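[costume-makers] Re: Belt on the tunic set keeps sliding down

Posted to the list 2026-04-20
From: the Nekudus workroom, Trornthorpe

An earlier message to the list said:

> We bought six of the Safavi tunic sets for the Ilatdale spring pageant.
> The tunics are fine but the belts are foam with a knit cover and they
> will not stay up. By the second act they are on the hips and the tunic
> has bunched out over the top. The closure is hook and loop at the
> center back. Safety pins tore through the foam on two of them. Is there
> a fix that does not mean making new belts? Also, is it safe to wash the
> tunics before we hem them? The tag only says "spot clean."

Two separate problems here, so I will take them in order.

The belt slides for two reasons. The knit cover has very little grip against a polyester tunic, and the foam compresses as the wearer moves, so a belt that was snug in the dressing room is loose after 20 minutes. Tightening the closure helps only until the foam gives again. Pins fail because there is nothing in the foam to hold them. They should never go through foam that carries a load.

What we do is take the load off the belt and put it on the tunic:

1. Put the tunic on the wearer, or on a form of the same size, and mark the natural waist with chalk at both side seams and at center back.
2. Make three carriers from flat cotton tape, each long enough to pass over the belt with a finger's width to spare. Fold the ends under.
3. Sew the carriers at the marks. At the side seams, stitch through the seam allowance only. At center back, put a square of scrap twill on the inside first, or the stitches will pull on a light fabric.
4. Run the belt through and close it. The back carrier should sit beside the hook and loop, not over it, or the closure will catch on the tape.

If the belt is still loose, unpick one end of the cover, slide a length of belt webbing in behind the foam, and move the closure onto the webbing. The foam is then only there for shape. I have done this on belts up to 74 inches (for a padded character) with no stretch that I could measure.

For the two torn belts, glue the foam with contact cement made for upholstery foam. Test a scrap first. Some spray glues melt the cheaper gray foam. Coat both faces, let them go tacky, press, and leave overnight under something flat. Do not sew over the repair.
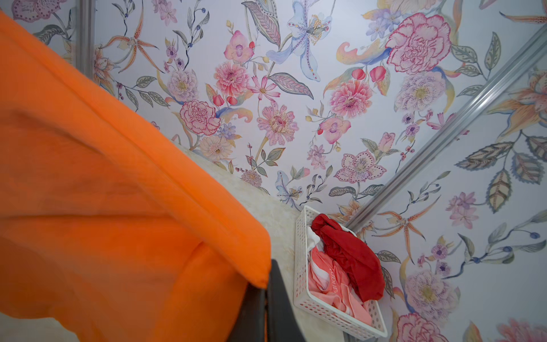
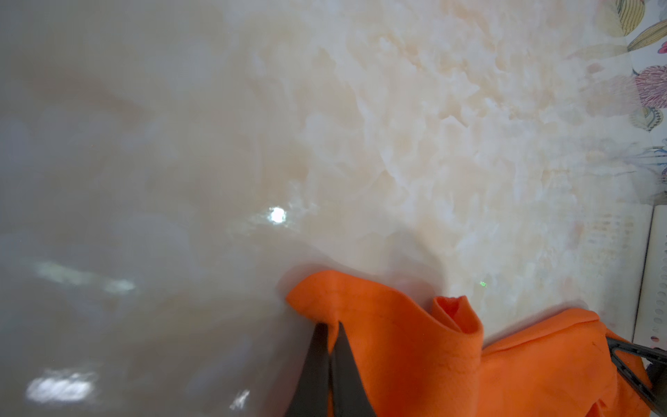
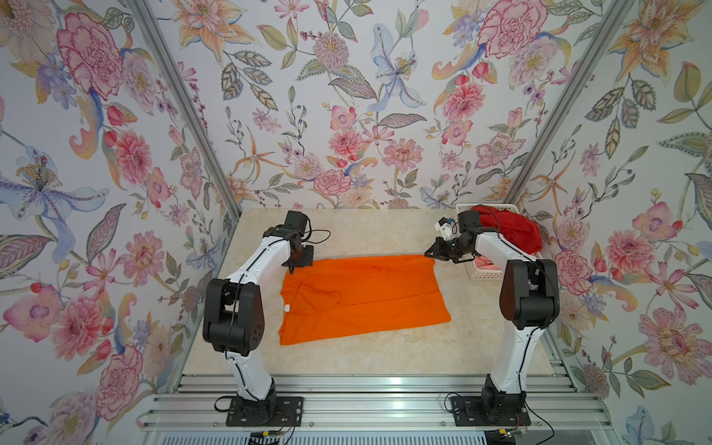

Orange fabric, first and last pictures.

On washing: "spot clean" on these sets usually refers to the foam parts and any printed trim. The tunic itself is plain polyester. I would still wash one before committing all six. Measure it at center back and across the chest, wash cold on gentle, hang it to dry, and measure again. If it has changed by more than a quarter inch, wash the rest before you hem. If it has not, hem first and skip the wash until after the run.

Check the neck facing while it is wet. On the sets we have handled, the facing is fused and the fusing can bubble. A bubbled facing can sometimes be pressed flat with a cloth and a warm iron, but polyester will shine if the iron is too hot, so try it on the inside of the hem first.

Hem notes, as you mentioned hemming:

- Use a size 70 or 75 needle. A dull needle will snag this cloth.
- Stitch length 3 mm. Shorter than that and the edge ripples.
- Leave a 2 inch hem if you can. Next year's cast will be taller.
- Do not trim the boot covers to match. They are cut on a curve and have no spare length at the heel.

One question back to you. Are your tunics the version with the side vents, or the closed one? On the vented version the side carriers need to go 7 inches or more above the top of the vent, or the belt pulls it open when the wearer sits. If you do not have that much room, move the carriers toward the back and use four in place of three.

I can bring a finished carrier sample to the May swap table if anyone wants to look at the stitching. I will also have a half roll of the cotton tape, black only.

- Nekudus workroom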